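Equipment plan: bench handling cell, second purchase round
Aug 30, 2018

The request for a second two-arm handling cell goes into the November budget round. The first cell, bought through Prastari, has logged 488 hours on tube transfer work. Wear on the finger pads set the replacement rate used below. Pads are listed as a consumable this time and no longer sit under repairs.

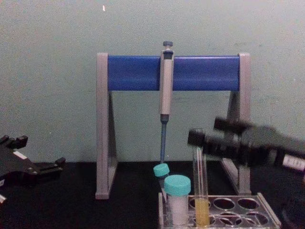 Right gripper at the open glass tube, with the capped tubes in the same rack.

Two items changed the scope. The first is finger geometry. The stock fingers are blocky, and clearance between neighboring tubes governs how the rack can be loaded. Stumitz quotes a narrower set at $754 per pair, Makhubela at $488 with a longer lead time. Both fit the present mount. We are budgeting for the Stumitz set and will ask Makhubela for a sample pair before the order is placed.

The second is racks. The plan carries a line of $218 for clear plastic racks of one pattern, so that taught positions can be copied from one cell to the other. Mixed rack patterns cost us more setup time in the spring than any fault in the arms.

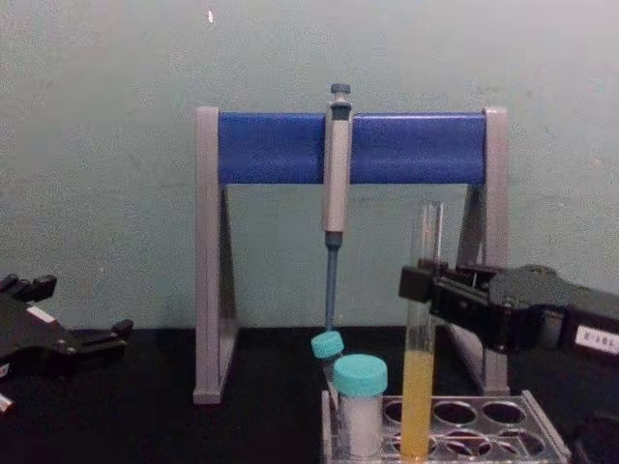 Photo: Furkia bench automation group

Uncapped glass tubes are gripped near the upper middle. Grip force for glass is set separately from the value for capped plastic, and the new controller must store both. Quotes that list a single force setting will be returned.

Pipetting stays manual in this round. A powered pipette mount was priced and left out, as the current work does not use one often enough to carry the cost. The pipette stands on hand will be kept.

Spare pads: $154 per cell per year, two cells. Service contract: same terms as the first cell, renewed yearly. Floor space and power are already in place. Groups that want hours on the second cell should send tube sizes and expected load before the round opens.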